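*From the Piltbridge Junior Science Pages, June. Words by Mirjam Kaufmann.*

# Why your shadow has a blurry head

Go outside on a sunny morning and look at your shadow. Start at the feet. Down there the edges are nice and crisp, and you can probably make out your shoelaces if you've left them undone again. Now follow the shadow up to the head. It's gone soft. Your ears have melted into your hair, and your hair has melted into the footpath.

You haven't done anything wrong. Shadows are like this for everybody, including school principals.

## What a shadow is made of

A shadow is made of nothing much. Light travels in straight lines, and when it hits something it can't get through (a tree, a dog, your uncle) it stops. Behind the uncle is a patch of ground the light didn't reach. We call that patch a shadow and give it a shape and a personality, but really it's a place where some light is missing.

If all the light in the world came from one tiny dot, every shadow would have edges like cut paper. The trouble is that the sun isn't a tiny dot. It is enormous, and even from this far away it has some width in the sky. (Don't look at it to check. Eyes don't come with spares.)

So picture an ant walking out of the middle of your shadow and into the sunshine. At first you are blocking the whole sun and the ant is in proper shade. A few steps on, a thin slice of sun peeks past your ear. Then half the sun. Then all of it. The ant has walked through a strip of ground that is neither shadow nor sunshine, and it has probably found a biscuit crumb.

## Two excellent words

Grown-ups who study light have names for the two parts.

- The **umbra** is the dark middle, where the light is completely blocked.
- The **penumbra** is the fuzzy bit around it, where only some of the light is blocked.

Penumbra is a good word to say at dinner. Try "Please pass the peas, they're in my penumbra." People will think you are clever or unwell.

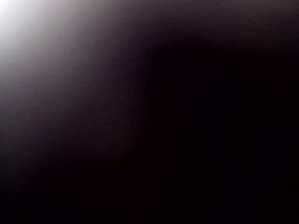

Fuzzy edges come in all sizes, and the big ones are hard to spot because there's so much room for the change to happen in. A narrow penumbra looks like a slightly smudged line. A wide fade doesn't look like a line at all, and if someone handed you a pencil and told you to draw where it started, you'd be there until tea. Try it with the white glow in the top left corner, which goes softly to grey and then to a dusty purple-grey and a brownish plum, with no rim anywhere to put your pencil on. Your eyes are very good at noticing sudden changes and rather lazy about slow ones, so they tend to shrug and call the whole thing "dim".

## Back to your blurry head

Now for the feet. Your feet are touching the ground, so their shadow lands almost straight away and has no room to spread out. Your head is up high, and in the morning its shadow lands a long way off. The further a shadow has to travel, the wider its penumbra gets. By the time the edge of your head reaches the footpath it is mostly smudge.

Birds have it worse. A magpie standing on the lawn has a perfectly good magpie shadow. Send it up to the top of a gum tree and the shadow turns into a grey blob. Send it higher still and there may be no shadow you can see at all, and the magpie doesn't seem bothered. 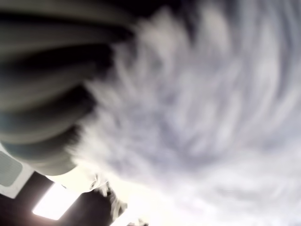 Why are shadows so pale on a cloudy day?

Clouds scatter sunlight so that it comes down from all over the sky. Whichever side of you is blocked, plenty of light arrives from the other sides and fills the shadow in.

## The sundial that goes backwards

People have been putting shadows to work for thousands of years, mostly to find out whether it was lunchtime. A sundial is a stick and a set of marks. The sun crosses the sky, the shadow of the stick crosses the marks, and you read off the hour. It needs no batteries, and it is useless at night.

In the garden behind Piltbridge library there's a stone sundial with 1687 carved on it. It was made in Europe and shipped here much later by a family called Delorme, who were very proud of it and hadn't thought things through. In Europe the shadow on a flat sundial goes around clockwise. Down here in the southern half of the world, the noon sun is in the north, and the shadow goes the other way. The numbers on the Delorme sundial are therefore in the wrong order. It gets 12 noon right if you turn it to face properly, and then spends the afternoon travelling back through the morning.

Ginette Delorme, whose great-grandmother paid the shipping, says it is still more reliable than the bus.

## Things to try

**The torch test.** In a dark room, shine a torch at a wall and hold your hand close to the wall. Crisp fingers! Now move your hand slowly back towards the torch. The shadow gets bigger and its edges get softer, until you have the hand of a giant made of fog.

**The chalk test.** Put a stick upright in the ground beside some concrete and chalk a mark at the tip of its shadow. Come back in 60 minutes and chalk it again. The mark will have moved. You'll also find it surprisingly annoying to decide exactly where the tip is, and now you know the word for what's annoying you.

**The long shadow test.** Measure your shadow at noon and again at 3 o'clock. The second one will be longer. You will be the same height, sorry.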